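How to run a sorting demo with a student robotics club (and what to leave out)

February 10, 2024

Every spring some club writes to me asking how to build a robot that sorts recycling. I usually try to talk them out of it. Sorting looks easy because people do it while thinking about dinner, and it is one of the quickest ways I know to use up a term and have nothing to show at the end. If you are still reading, fine. These notes come from helping the Zurach student club with theirs, and they should save you a few weeks.

I am assuming you already have an arm that moves when you tell it to and a gripper that closes. If you don't, stop and get that working first. I am also assuming somebody over eighteen is in charge of the room.

What you are promising

Before touching anything, write down in one sentence what the demo will do. The first sentence at Zurach was "The robot recycles household waste." It doesn't, and yours won't either. Pouran Mousavi, who was club captain at the time, got it down to "The arm picks up one item at a time and puts it in the bin for glass, metal or plastic." I'd still argue with "picks up", but you can test that sentence, and a visitor can tell whether it came true.

Stick the sentence on the wall. When someone proposes adding paper, or voice control, or a face, point at it.

What you need

An arm and a two-finger gripper with soft pads on the fingertips. Bare plastic fingertips slide off glass.

Three bins, all the same size and shape, with fabric liners if you can get them. Glass dropped into a hard bin makes a dreadful noise and sooner or later it breaks.

A box of clean, empty items. Rinse them and dry them overnight. Sticky cans will ruin your pads.

An emergency stop within reach of every person who is near the arm. One button at the laptop is not enough if somebody else is standing at the bins.

Gloves and a dustpan. You will need the dustpan.

Step 1. Fix the bins

Decide where the bins go and tape round them on the table. Don't move them again. Half of the "software faults" I have been shown were a bin that had been nudged a couple of centimetres when someone leaned over to look.

Pick positions the arm can reach without stretching. An arm at full stretch is slow and vague about where it is, and it will droop just when the visitors come in. Move the gripper by hand or with the controller to a point above each bin and save that point. Do the far bin first, as it's the one that will give you trouble.

Step 2. Drop things before you pick them up

This sounds backwards. Put an item into the gripper by hand with the arm stopped, close the fingers, step back, and have the arm carry the item to the right bin and let go. Do it with every kind of item you own.

You'll learn that a can comes away cleanly, that a squashed bottle may hang on to one pad, and that a glass bottle let go from too high bounces. Lower your drop points until the item is nearly at the liner. Leave enough room for the fingers to open without catching the rim.

Step 3. Collect examples by hand

If you want the arm to learn from examples, somebody has to make them, and this is the part that videos leave out. The club used a small recording program called Pletine, written by a former member, Setareh Safavi. It does very little, and I mean that kindly. You press a key, you guide the arm through one pick and one drop, you press the key again and give the result a label.

They recorded 44 examples in the first session and announced that they had a dataset. They had one person's habits on one evening under one lamp. The arm did well that night and badly the next morning when the blinds were up. So:

Change the lighting between sessions.

Swap the person guiding the arm.

Turn the items. If every bottle points the same way, the arm will only ever cope with bottles that point that way.

Keep your failed attempts, labelled as failures. Don't tidy them away because they are embarrassing.

By the end they had 3096 recordings, and I would guess around 2000 of those were any use. Nobody enjoyed going through them. Budget for it anyway, and split the checking between people so that one keen member doesn't end up doing the lot and quitting.

Step 4. Be suspicious of your first good run

The arm will one day sort six items in a row and everybody will cheer. Film it if you like. Then ask these questions before you email the head of department.

Had it seen those exact items before? Go and fetch a bottle from somebody's bag and try again.

Was anyone helping? People turn a can slightly "so it can see it" and don't notice they've done it. At Zurach we made the helpers sit on their hands, which felt silly and dropped the score at once.

Were the misses counted? A run that starts again after each mistake is not a run.

I asked the club to keep a paper score sheet, filled in by whoever was not operating. Paper is harder to fiddle with afterwards. Their scores got worse for a fortnight after the sheet came in, and I'd say the robot was no worse at all.

Step 5. Set the table between runs

You need a routine for putting things back, or each run will start from a different muddle. One person calls the reset, the operator stops the arm, and only then does anyone reach in. Say it out loud each time, even when it's just the two of you and you feel daft.

Choose one person to load and clear the bins for the whole session. Two people reaching in together get in each other's way and each thinks the other is watching the arm. Keep glass in one bin and don't pile it up -- a couple of bottles lying side by side is plenty, and they won't knock together much on a lined base. Leave the next item where the hand can get at it easily.

Route cables away from the bins as you go. A loop of cable left lying about will sooner or later be picked up with enormous confidence as if it were rubbish.
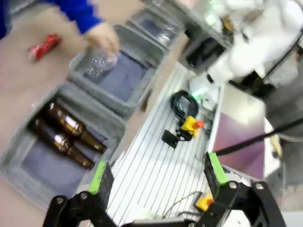
Step 6. Show it to other people

Visitors stand too close and put things in the wrong place. Mark a line on the floor and have someone stand at it who is willing to be firm.

Open by saying what it can't do. The club took their rig to the Prelberg open evening and the best talk of the night was the one where Pouran said, straight off, that it knew three kinds of thing and was poor at one of them (plastic). The table next to ours had a much smoother demo. I asked to try it with my own can and was told it was "calibrating".

Have a plan for when it stops working. Ours was a printed sheet with the score results on it, and a few bottles for children to sort by hand against the clock. The children beat the arm easily, and I think that was worth showing too.

Is it worth doing?

I've been asked this by two teachers now. As a way of sorting rubbish, no. A bored teenager with gloves is quicker and complains only slightly more. As a way of teaching students to record things properly and doubt their own results, I have come round to it a little, provided somebody is strict about the score sheet.

The club has since applied for the Khosravi bursary to add a camera above the table. I've told them the camera will bring a fresh set of problems and that they should finish writing up the old ones first. They have agreed to this in principle. The write-up is on its second page.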